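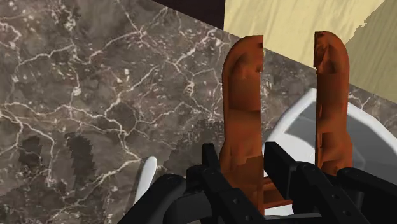 Odgate Finger Set, Long Pattern
Part no. 1268
Designed by Hanna Sobczak. Printed and stocked by Bouchard.

Replacement fingers for two-finger parallel grippers with a linkage drive. Sold as a matched pair, left and right, with one mounting block per side. Intended for home and shared-workshop arm builds where the work is tableware, light containers and similar rounded objects. The simulation model used in the Wetine kitchen scene is included with the order as a download.

What is in the bag
2 fingers, printed, orange
2 mounting blocks, black
Screws for both blocks
Hex key
Drilling template, paper

The gripper body, linkages and motor are not included. If you are building the complete hand, see the Itbridge base kit, which has the same bolt pattern and needs no drilling.

Finger geometry
The finger is a flat paddle with a rounded tip. The inner face is molded with shallow recesses. These accept adhesive rubber pads, sold separately. The fingers can be run bare on dry, matte parts. Glazed ceramic needs pads.

Finger length, block face to tip: 100 mm
Maximum opening at the tips, Itbridge base: 54 mm
Material: PETG, solid walls, printed flat
Mass per finger: around 5 g less than the short pattern

The opening is enough for the wall or rim of a bowl. It is not enough for the outside diameter of most bowls. Plan the approach so that one finger goes inside the rim and one stays outside, with the hand tilted toward the outer finger. A straight vertical approach works on mugs but tends to push shallow bowls across the counter before the outer finger makes contact.

Fitting
1. Power off the gripper and open the linkages by hand.
2. Remove the old finger and block as one unit. Keep the screws if they are the Itbridge type.
3. Fit the new block to the linkage finger-tight.
4. Seat the finger in the block with the recessed face inward. Left and right are marked on the root.
5. Close the hand slowly. The tips should meet flat. If they meet at one corner, loosen the block and turn it until they do not.
6. Tighten the block screws in turn, a little at a time. Do not use a powered driver on the printed part.
7. Home the gripper again before running any stored program. Closing limits from the short pattern will be wrong.

Simulation files
The download contains visual meshes, simplified collision meshes and a joint description for the hand. The collision mesh is a plain convex hull per finger and ignores the recesses. Grasps that depend on an object catching in a recess will look right in the render and fail in the solver. Load the detailed collision mesh if you need that contact, and expect a slower step.

The Wetine scene uses a low-resolution shadow map by default. Shadows on the countertop have stepped edges at close range. Raise the map size in the scene settings if you are training on rendered images. Contact results do not change.

Known issues
The first batch, shipped in June, had a tight fit at the finger root. Dwight Després reports that a few strokes with a fine file on each side are sufficient. Current stock has the clearance corrected.

The long pattern flexes more than the short one under the same closing force. Reduce the current limit in the driver before the first grasp and raise it in small steps.

Ordering
Orders received before noon on Friday ship the same day. Single fingers are available on request. Specify left or right, seen from behind the hand with the fingers pointing away from you.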